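Search stories, authors, tags Go

CHECKOUT CONDITION
Short fiction — 22/01/2025

The inspection procedure for Unit 620 ran to 114 steps, and the bathroom began at step 71.

The inspector had written the procedure herself, in the July when Serrano Lettings took over the Fescombe building and found that the previous agent had kept no records of any kind. She had specified a flashlight, a tape measure, a pad of forms and a pencil. Pens were excluded. A pen that failed in a cold stairwell had once cost her a complete set of meter readings.

Step 71 was the door. It closed on the latch with normal hand pressure. She wrote a tick.

Step 72 was the light. Tick.

Step 73 was the wall, which the form described as "pink, matt, washable." She had argued with the decorator over the word pink. The paint can said Dusk Coral. In the morning it was one color and under the ceiling lamp it was another, and she had settled on the shorter word. She held the flashlight flat to the surface and looked for raised patches. There were none larger than a thumbnail.

Step 74 was the countertop and everything on it.

The tenant's lease ended at noon. The tenant's belongings were still in place. Under the terms, anything left after noon was to be listed, bagged and held for the standard period at the Jivbridge depot, at a charge. It was 11:20. The inspector was permitted to list early. She was not permitted to bag.

She listed. Pouch, zip, horse print. Pouch, small, same print. She looked at the two pouches for longer than the step allowed. The horse was drawn in navy blue with leaves and flowers, and whoever had bought the set had kept both parts of it together on the shelf, the way the inspector's mother had kept a comb with its case.

Packets, sealed, four. They were the kind supplied with a room. She considered whether an amenity packet, unopened, was the property of the tenant or of the building. The procedure did not say. She made a note in the margin to add a clause.

Hand soap, pink. Cup, white. Water bottles, with a separate line for the empty one lying beside the basin. Cloth, khaki, crumpled. She did not fold it. Folding altered condition.

The basin itself was step 77. The test was simple: stopper down, fill to the overflow, wait two minutes, read the level. She had performed it in every unit in the building and had never recorded a fault. The overflow slot was below the faucet on the back wall of the basin. She put her hand on the lever and did not lift it.

If she filled the basin, she would have to dry it. The only cloth in the room was the khaki one.

She wrote "deferred" beside step 77. It was the first time she had used the word on a form.

The deposit was 1,000. Deductions were made in fixed amounts from a schedule that came with the Cativix software, and the schedule had an entry for abandoned goods. It did not distinguish between a refrigerator and a bottle of detergent. The detergent was pink as well, with flowers on the label, and it was made for underwear. She entered it as "laundry product" and moved to the next line.

At 11:34 she sat down on the edge of the tub, an action for which there was no step.

Annex B, Unit 620, washbasin and counter

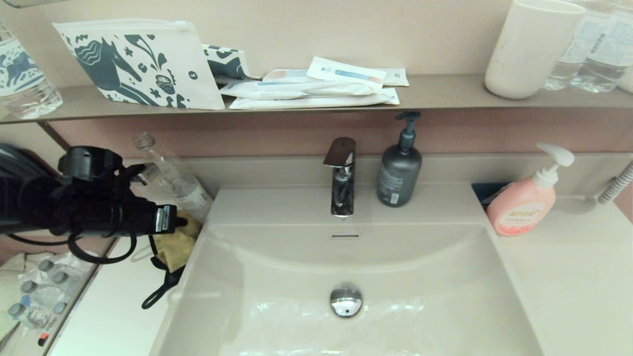
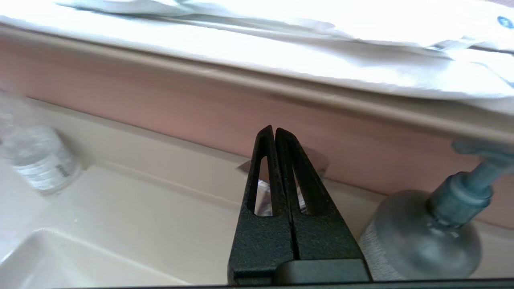
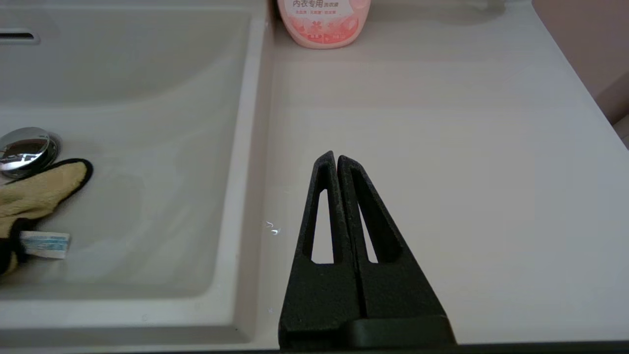
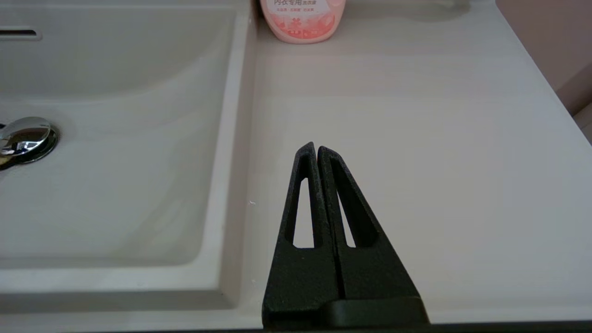
She heard the elevator at 11:41. It stopped at a lower floor, and then it started again.

The inspector stood up, returned the tape measure to her pocket and checked that nothing had been moved. She went back over the sheet with the eraser. The pouches came off first, then the packets, then the soap, the cup and the bottles. The pencil had been pressed lightly and the lines lifted without much trouble. The cloth left a faint mark on the paper, legible if held to the light.

Under "Items remaining" she printed "none at time of departure." It was 11:44. The statement would become accurate at noon, or it would not.

A key went into the lock. She went out into the hall to meet it, and turned to step 78, which was the towel rail.

14 comments · 37 shares

More short fiction
The Weighbridge at Night
Spare Fuses
A Tenancy in Three Meters
Instructions for the Second Boiler
Low Water, High Shelf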